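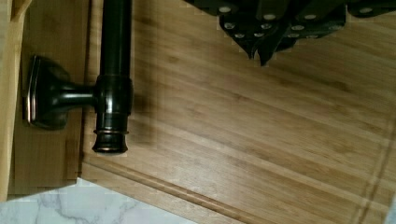 Hazel Zamora asked, before the agenda was opened, whether the planner could be frozen at all while the self-filter was still eating parts of the workspace. She would sooner hold the release than ship a version that treats a bronze rod as part of its own gripper. It was agreed to take this under item 2.

Judik software meeting - minutes, May
Start 10.05
Present: Urmila Khurana (chair), Ezekiel Calloway, Hazel Zamora, Anika Hutchins
Apologies: Gwendolyn Delacroix (sent written comments on items 3 and 5)
Minutes: Anika Hutchins

1. Minutes of the last meeting
Agreed, with one correction. Under item 4 the default controller is the Iwasaki impedance controller, not the position controller. Ezekiel has changed the copy on the shared drive.

2. Perception: wrist camera self-filter
Ezekiel went through the failed replays. The self-filter masks out the gripper before the wrist view goes to segmentation. It does this partly from the kinematic model and partly from a learned mask. The learned part is too greedy with dark metal. Where the gripper hangs over the bamboo board with the bronze fixture in view, the mask spreads to the rod and collar, and the planner then has no obstacle there. Glossy reflections make it worse.

Hazel asked why the model alone could not be used. Ezekiel said the wrist calibration drifts and leaves a fringe of gripper pixels along the lower outline, which the planner then reads as something to avoid. Widening the model mask hides the fringe but also hides part of the board.

Urmila proposed that the learned mask should only be allowed to grow inside a margin of 22 pixels from the projected model. Outside that margin, dark pixels go to segmentation as normal. Ezekiel thought this would deal with most cases, though not those where the gripper is right up against the fixture. Agreed to try it.

Hazel's point from the start of the meeting: the planner interface can be frozen, the release cannot. Hazel was content with this.

Action: Ezekiel to add the margin and re-run the replay set (801 clips) in Balent. Results by clip, no averages only.
Action: Urmila to write down the recalibration procedure. At the moment it is a comment in a script.

3. Scene model for the counter
Anika has loaded the counter into the scene model. The toaster, the toaster oven and the paper towel holder are now fixed obstacles. The board is a support surface with its own frame, and its groove has been left out of the collision mesh. The tile wall is a single plane.

Gwendolyn's comment, read out by Urmila: the folded towel on the oven should not be merged with the oven box. It is soft, its height will change whenever someone refolds it, and a merged box makes the top of the oven look higher than it is. Anika agreed and will make it a separate object with a soft contact flag.

There was a long discussion of the lemon. Segmentation finds it easily against the teal plate, but the scene model stores the plate and lemon as one object, so a grasp request for the lemon comes back with a pose on the plate rim. Ezekiel believes the merge step joins anything that touches. Hazel said it joins anything that touches and shares a support, and that this was put in on purpose for stacked bowls. Not settled. The merge step stays as it is for now with an option to turn it off per object.

The dark glass surface at the right of the counter gives poor depth. Anika has put a keep-out box over it by hand.

Action: Anika to split the towel from the oven and add the per-object option.
Action: Hazel to find the old ticket about stacked bowls and link it.

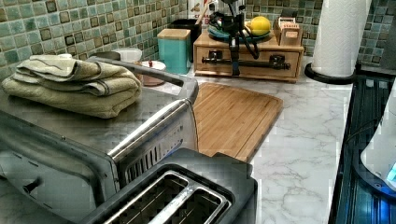
4. Planning and control
Hazel reported that replanning is now limited to one attempt every 200 ms. Before this the planner could be restarted faster than the controller would accept new trajectories, and the arm hesitated. The limit is a setting and can be changed in the config file.

Ezekiel asked what happens if the scene changes during the wait. Hazel said the controller keeps to the last good trajectory and slows down if the clearance falls below the threshold. He asked for this to be logged as its own event - at present it looks the same as a normal slowdown. Agreed.

Action: Hazel to add the log event.

5. Tooling
Protix viewer: Gwendolyn wrote that the timeline loses its place when a second camera stream is opened. Urmila has seen this too. Anika will look at it after the scene model work.

Balent jobs: the queue was full twice. Please cancel your own old jobs.

6. Any other business
Urmila asked that config changes go through review like any other change, including small ones. No objections.

The next meeting will start at the same time. Gwendolyn to chair.

Closed 11.20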